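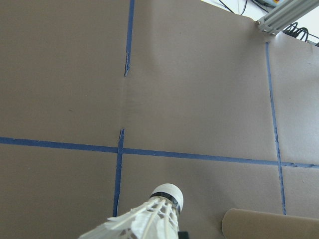
Volante de plumas sobre papel kraft

¿Plumas o nailon para empezar en un club?

Hola a todos. Llevo desde septiembre jugando al bádminton dos tardes por semana en el polideportivo de Ostier. Hasta ahora usaba volantes de nailon, los que nos dejaban en el grupo de iniciación, pero en el grupo siguiente todos juegan con pluma y cada uno tiene que llevar los suyos.

El problema es que me duran poquísimo. Compré un tubo de Bretau y en la segunda tarde ya tenía varios con plumas partidas. No sé si es que le doy mal, si el tubo era viejo o si es lo normal. He leído que hay gente que los humedece antes de jugar y no sé si tiene sentido o es una manía.

También quería saber qué significan los números de velocidad de la tapa. En la tienda me dieron los que había y no pregunté. Juego en pista cubierta, casi siempre dobles, y en invierno hace bastante frío dentro. No quiero gastarme un dineral, pero tampoco aprender mal por ahorrar.

Gracias.
tardesdepista

Publicado el 17 de mayo de 2018

reves_cruzado

Es normal que duren poco al principio. Un volante de pluma se rompe sobre todo cuando le das con el marco o cuando lo golpeas de lado, antes de que se haya dado la vuelta. Los que empiezan hacen mucho las dos cosas. Según vayas mejorando te durarán más, aunque en un partido de dobles con remates fuertes también se gastan varios.

Lo de humedecerlos sí tiene sentido. La pluma seca se vuelve quebradiza. Yo pongo el tubo abierto sobre el vapor de un cazo unos segundos por cada extremo, lo cierro y lo dejo de pie hasta el día siguiente. No hay que pasarse ni mojar el corcho. Si vives en una zona húmeda, seguramente notes poca diferencia.

Sobre la velocidad: hay dos sistemas. Unas marcas usan números como 76, 77 o 78 y otras ponen 1, 2, 3... En los dos casos, cuanto más alto el número, más vuela. Con frío el aire es más denso y el volante se queda corto, así que en invierno se usa uno más rápido y en verano uno más lento. Para comprobarlo, ponte en la línea de fondo y golpea fuerte de abajo arriba, en paralelo a la banda. Tiene que caer cerca de la línea de fondo contraria, un poco antes. Si se sale, es demasiado rápido para esa pista.

En cuanto a marcas, en mi club usamos Lilura para entrenar y Soliman para la liga. Los de entrenar se tambalean un poco más, pero para hacer series valen de sobra. Compramos entre todos y el tubo nos sale bastante mejor que suelto.

pepinillo45

yo uso nailon y tan contento, duran meses. la pluma es tirar el dinero

fondodepista

No estoy de acuerdo con lo anterior si vas a seguir en el grupo. El nailon frena menos al final y cae de otra manera, y luego te descolocas en los globos y en las dejadas. Para jugar en el parque o con la familia, nailon sin problema.

Una cosa que no se ha dicho: guarda los usados en un tubo aparte. A mí los que tienen una pluma tocada me sirven para practicar el saque corto, donde casi no sufren. Y los tubos, lejos del radiador. Yo perdí uno entero por dejarlo todo un invierno en el maletero – se partían al primer golpe.

Si los de Bretau te salieron mal, pide en el grupo que te dejen probar uno de otra marca antes de comprar más.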